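Drindthorpe Backdrop Cloth in Teal
By Harby

Item 1466
Sold by the length, hemmed on all four sides

If you've ever tried to take a nice picture of something at home and found the laundry basket in the corner of it, you already know what a backdrop cloth is good for. The Drindthorpe has been in our shop for years now, and it's still the one we reach for ourselves when a new piece of pottery or a batch of soap needs its portrait taken (and there is always a batch of soap!).

The cloth is a medium-weight cotton with a flat, matte face, so your lamps won't leave a bright spot in the middle. It hangs well from a plain curtain rod, from clips, or from the Jindham stand, and it has a rod pocket sewn along one short side. We dye it in small lots, and the color moves a little from one lot to the next. If you're planning to hang two side by side, please order them together and tell us so in the notes — we'll cut both from the same roll.

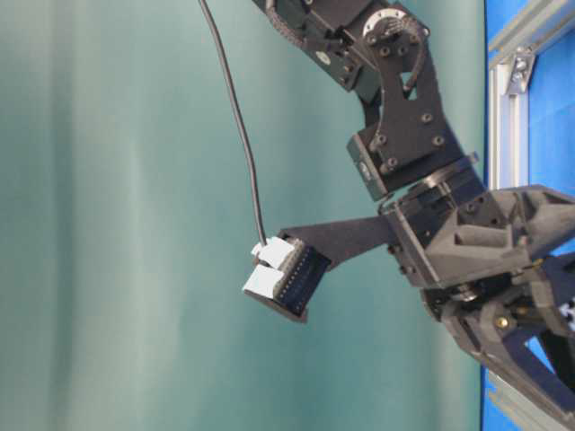
Teal-green cloth, hung with soft vertical folds.

Fabrice Pruvost drew up the color card for us back in January, and he was fussy about it in the best way. He wanted a green that was kind to skin, to silver, and to old wood, and he sent back more swatches than I'd like to admit. The Pruvost card now has teal, oat, slate and a dusty plum, and you can ask for a set of swatches with any order.

Size: 202 cm wide, 307 cm long is our old cut and has been dropped; the current length is 707 cm, long enough to sweep down the wall and out across the floor.

Care: Wash cool with like colors and hang to dry. A steamer takes the fold lines out nicely, and a warm iron on the back does the job too if you have the patience. If you like a softer, more relaxed look, just let it hang overnight and leave it be. Please don't use bleach on it, even on the white thread of the hem.

Price: $47, swatches included if you ask.

Orders usually leave us within two working days, rolled on a tube. Returns are fine as long as the cloth hasn't been cut or washed.

Page updated May 17, 2018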